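The Gray Shelf Finally Has a Home

16/09/2024

So I finally did it. After months of stepping around a pile of boxes in the back room (some of you have seen it, and you were all very polite), I cleared one whole wall, painted it, and moved the gray shelving unit in there for good. I'm a little bit in love with it, which is a silly thing to say about shelves!

The unit came from my neighbor Eskil Lundgren, who was moving to a smaller place and wanted $68 for it. I offered him that plus a jar of plum jam and we carried it across the yard together. It spent last December in the garage, then the spring in the hallway, where I hit my elbow on it daily. I measured the back room three separate times before I trusted myself. The free stretch of wall is 106 inches, so there was never really any doubt, but I've been wrong before (ask me about the sofa).

Now, the paint. I went back and forth on this forever. My sister voted for white, white goes with everything, white is safe. But I had a light blue from Brusar on a sample card stuck to my fridge all summer and every time I went for milk I liked it a bit more. It's bright! Brighter than I expected when I opened the can, and I had a wobble halfway through the first coat where I sat on the floor and ate crackers and wondered if I'd ruined the room. Second coat fixed all of that. Gray against that blue is just so fresh and cheerful, and I keep walking past the door on purpose.

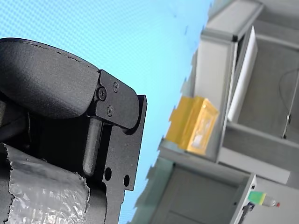

Gray shelves, bright light blue behind them. Very happy with this combo.

What goes on it is the next question. I have 88 cookbooks, which I know because I had to pack them all, and they're a bit deep for the top. So the plan right now is cookbooks low, yarn in the middle, and the top for things I only need once a year, like the fondue set and the big platter. I also want a couple of plants up there but I'm bad at watering anything above my own head, so we'll see.

I looked at the Ternevis bins for the yarn and they're nice, but I've got perfectly good shoeboxes and a roll of leftover wrapping paper, so I'm going to try covering those first. If it looks terrible I'll show you anyway.

Still to do: touch up the bit by the light switch, find the box with the drill bits in it, and decide about a rug. I'm leaning toward something with mustard in it. If you've got a striped rug next to a blue wall, would you tell me how you feel about it after a year or so? I don't want to get tired of it by spring. Comments are open, and I'll put up the shoeboxes once the glue is dry.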